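Gatholm adjustable workbench, 18 months in

I bought the Gatholm bench in March of last year to replace a folding table that had started to sag. It is sold as a "utility table" and the same frame comes with three different tops. Mine has the gray one, which costs the same as the white and is a little cheaper than the birch. I paid 300 dollars at Domton, plus delivery. It has been in daily use in a spare room that does duty as an office, a repair bench and, when the kitchen floor was being redone, most of a kitchen.

## What you get

Two boxes. The top comes in one, flat and heavy, with foam corners. The legs, crossbar, crank and hardware come in the other. The item number on my boxes was 2816, and it matters if you order extra parts, as the older version has a different bolt pattern and the shelf for one will not fit the other.

The instructions are all drawings. They are good until the page where the crossbar goes on, which shows it from behind without saying so. I put it on backwards and had to take out eight bolts. Allow two hours if you work alone. A second person helps when you turn it over, and that is the only part I would not do by myself again.

You will need your own screwdriver. The hex key in the box is soft and mine rounded off before the last leg was tight.

## The top

I have few complaints about the surface. It wipes clean with a damp cloth. Coffee left overnight came off, and so did pencil. Permanent marker took rubbing alcohol and left a faint shadow that I can find only because I know where it is. Superglue I had to scrape, and that left a dull spot the size of a dime.

The gray is a good color for small work. Screws and springs show up against it, and it does not throw glare from an overhead lamp the way my old white table did.
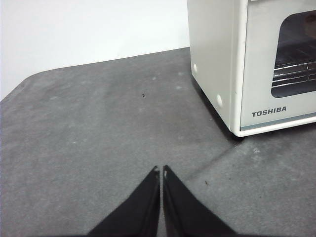
## Height and crank

The crank sits at the right front corner and folds in when you are done. It takes almost 80 turns to go from the lowest setting to the highest, so you will not be changing height ten times a day. I set it low for typing in the morning and high for standing work after lunch, and that is as much cranking as I want to do.

It does not drift. I marked one leg with tape when I first set it up, and after a month the mark was still where I put it. There is some side-to-side sway at the top setting if you lean on it. With the crossbar bolts snug the sway is small, but they do work loose and need a quarter turn every few months.

I had an Okoro bench before the folding table, with a motor. It was faster and it was louder, and the control box died just outside the warranty. I would take the crank over that.

## Weight and heat

The stated limit is higher than anything I own. I have had a sewing machine, a printer and two file boxes on it at once and saw no bow in the middle.

Heat is another matter. The care sheet says no hot pans directly on the top, and I believe it. I used a trivet for anything off a burner. For small appliances I put down a mat first, and that has been enough for short jobs like warming bread. I would not leave an appliance running on the bare top for an hour to find out. 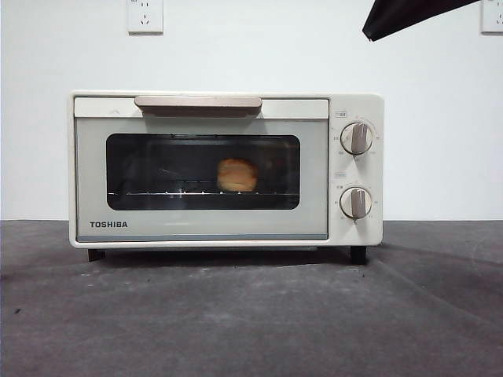 *Toshiba toaster oven, one roll on the rack.*

## The shelf

The add-on shelf is the weak part. It hangs from four thin brackets and flexes under a stack of magazines. The back edge has no lip, so things slide off toward the wall. I took mine off and put a Prandthorpe drawer cart underneath — it fits with the bench at any setting above the third notch, and it holds more.

## Problems so far

- One leveling foot arrived cracked. Domton sent a new one in nine days.
- The crank handle squeaks in winter. A drop of oil fixes it for a few weeks.
- The edge band lifted at one corner. I glued it and clamped it overnight and it has held.

## Would I buy it again

Yes, without the shelf. If you need to change height often, get something with a motor and keep the receipt. If you want a plain bench that stays where you put it, the price is fair. Check the box for the item number before you open it, and buy a better hex key on the way home.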